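She was 30 when she left Trosasero, and she still remembers what voting was like there. "You went in, you took the one list, you put it in the box, and everybody you passed on the way out said good morning very politely," she told me over a pot of tea that neither of us remembered to pour. "I did it for years. I thought that was what a citizen was."

She lives in Flellano now, a town of 1,822 people that governs itself, mostly, by open meeting. She has missed 6 of those meetings since she moved in, and she can tell you the reason for every one of them - her sister's wedding in December comes up often. 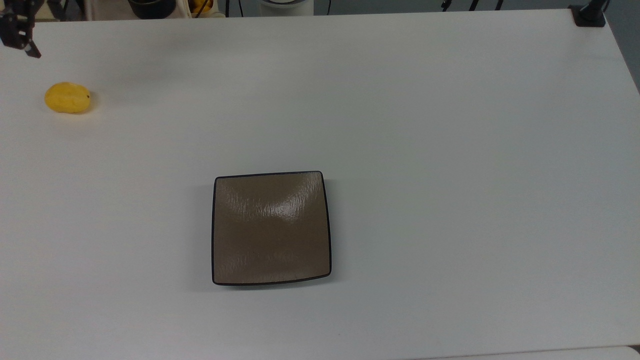 What she loves best is the argument, and I suspect her neighbors have noticed! "My first meeting, two men fought over a culvert for an hour, and then the vote went against both of them, and they went home," she said. "I waited for something to happen to them." She believes power should stay as near as possible to the people who have to live with it, and she worries when the state takes over matters a town could settle. When I asked how a constitution ought to look, she thought a while and said it should be like a big white table, plain, with no writing on it, and plenty of room for people to put their own business down. I said that most constitutions have a good deal of writing on them. She laughed and granted me the point, though she would still like less of it.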